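Cestaveck Seated Pedal Trainer

Home > Equipment > Home Recovery > Leg and Arm Trainers

Item 845
Page updated July 27, 2020
Words by Berwyn Rosser, home recovery equipment, Lomham Medical Supply

I have been wanting to write this page up properly since January, when the first Cestaveck came into the shop and I spent most of a lunch hour pedaling it under my own desk. It's a seated pedal trainer for people getting their legs (or shoulders) going again at home after surgery, a long illness, or a stretch of bed rest. You sit in a chair you already own, put your feet in the cups, and pedal. We've carried pedal trainers for years and most of them were light little things that skated across the room the moment anyone pushed with feeling. The Cestaveck stays put. It weighs 31 pounds, and I was so pleased the first time I leaned into it and nothing moved!

Please talk to your doctor or physical therapist before you start on any pedal trainer, and ask them for three things to bring to us: how long, how hard, and how bent your knee is allowed to get. If you have those, we can set the machine up with you at the counter or over the phone in a few minutes.

What it does

The resistance comes from a magnetic flywheel made by Tikkanen, and it's a lovely piece of work. There are 40 steps on the dial. Forty sounds like far too many until you see somebody in the second week after a knee replacement go from step 2 to step 3 and notice the difference without being knocked back by it. Older trainers with a friction strap had what I'd call three settings: nothing, sticky, and stuck. They also got warm. The magnetic wheel doesn't rub on anything, so there is no strap to replace and no smell.

There's a motor too, and this is the part people ask most about. In assist mode the pedals turn by themselves at a slow, steady speed and your legs go along for the ride. You can join in as much or as little as you like, and the display shows how much of the work is yours. If a foot catches or a muscle cramps, the motor feels the extra load and stops. Then it waits for you to press the green button. It won't start up again alone.
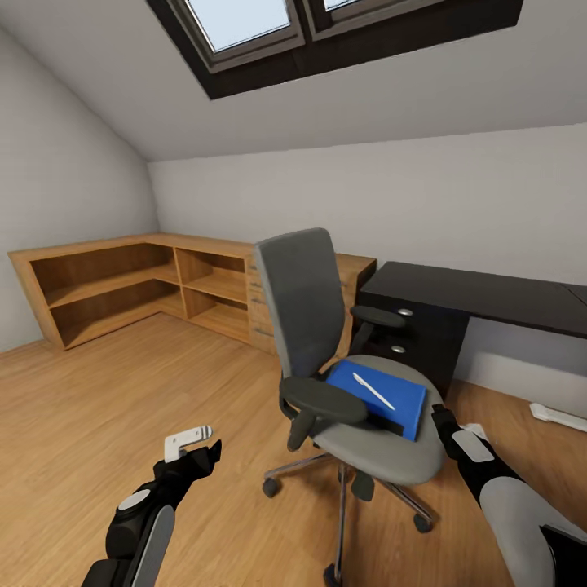
Crank length is the other thing I love. Each crank has four positions, and the left and right can be set separately. A short crank makes a smaller circle, so the knee bends less at the top. With one good leg and one stiff one, you set the stiff side short and the good side wherever it's comfortable. It feels a bit lopsided for the first minute and then you forget. No tools needed, just a spring pin with a big loop that you can pull with cold or arthritic fingers.

What comes in the box

Trainer with motor and flywheel
Two foot cups with heel straps
Two hand grips for arm work
Calf supports, one pair
Wired hand control on a coiled cord
Power cord
Large-print guide and a pad of paper log sheets

The log sheets were our idea, by the way, and Cestaveck now packs them with every unit that comes through Lomham. Plenty of customers would sooner write on paper than fuss with an app, and therapists seem to like having something they can read across a table.

The foot cups deserve a word. They're deep at the heel and open at the toe, and they take a regular sneaker or a bare foot in a sock. If you wear a brace or have a very wide foot, ask about the Bistitz strap set, which swaps in for the standard heel straps and closes from the side with one hand. I think it's the better strap for almost everyone, and I'd happily see it become the standard one.

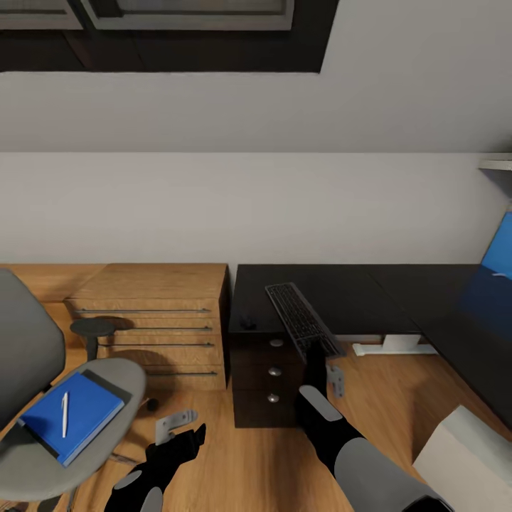
Wooden drawer cabinet with long metal bar handles, below a sloped ceiling.

Picking a chair

A steady chair with four legs and a firm seat is the best partner for this machine. Kitchen chairs are wonderful. A wheelchair works well with the brakes on, and there is a hook-and-strap kit for the front frame so the two can't drift apart. Recliners are harder. The seat is low and soft, your hips sink, and the knees end up higher than anyone planned.

If all you have is an office chair on casters, call us about locking casters or the tether strap. Please don't try to make do by pushing it up against a wall. Chairs swivel as well as roll.

Sit so your knee still has a soft bend when the pedal is farthest from you. If you are reaching with your toes, scoot in. If your thigh lifts off the seat at the top of the circle, scoot back or shorten the crank.

Using it at a desk or table

For leg work you want a little clearance over your knees, and the easy way to check is to sit down, lift one knee as high as it will go on the pedal, and see if it bumps. Many people pedal while doing email or a crossword. I'm all for it! Ten easy minutes with something to read goes by so much faster than ten minutes staring at a timer.

For arm work, the trainer goes on top of the table, with the grips in place of the foot cups. The table needs to be solid and deep enough for all four rubber feet. Glass tops are out, and so are folding card tables. Have someone else lift it up there for you, please. There is a carry handle on the back, but 31 pounds at arm's length is a lot to ask of a sore shoulder. 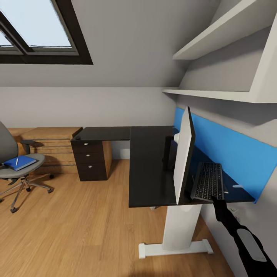

L-shaped desk with a nearly black top, with white wall shelves above it.

Specifications

Weight: 31 pounds
Resistance: magnetic, 40 steps
Modes: pedal, assist, reverse
Session timer: 1 to 100 minutes
Crank positions: four per side
Display: backlit, large digits, tilts
Power: standard household outlet

Reverse mode turns the pedals backward, and some therapists ask for it specifically. The timer goes up to 100 minutes and I have yet to meet a person who needed that. Most programs we see begin with five.

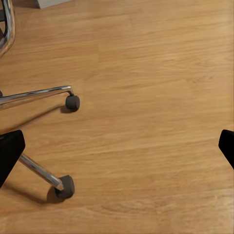

Floors come up in nearly every phone call, so let me get into it a little. The trainer has wide, soft feet that don't mark, and on low carpet you can set it down and go. Hard floors take slightly more care. With light wood like this, where the boards are closely fitted and the seams are faint, I'd put the thin mat underneath (it's in the accessories list) and wipe the floor first so no grit gets trapped. Look at what else is down there too, especially a chair with long base legs that spread out low, and keep them clear of the foot cups through the whole turn. Rugs with fringe should be rolled up and moved. The power cord runs out the back and should go to the wall behind the machine, never across the side where you stand up.

Cleaning and care

Wipe the cups and grips with a damp cloth and mild soap. Disinfecting wipes are fine on the plastic and the straps, but keep them off the display. The straps come off and can go in the wash in a mesh bag. Check the crank pins once a week by giving each one a tug. The flywheel is sealed and should be left alone.

If it clicks once per turn, a pin isn't fully seated. That's the fix nine times out of ten, and it takes a second.

Accessories

Bistitz side-closing strap set
Thin floor mat
Wheelchair hook-and-strap kit
Tether strap for office chairs
Spare log pads

Rental and try-outs

We keep a unit set up by the front window at Lomham and you're welcome to come try it. Wear the shoes you'd wear at home. Rentals go by the month, and the calf supports and straps are new with each one. Ask for item 845 when you call, or just say the pedal one.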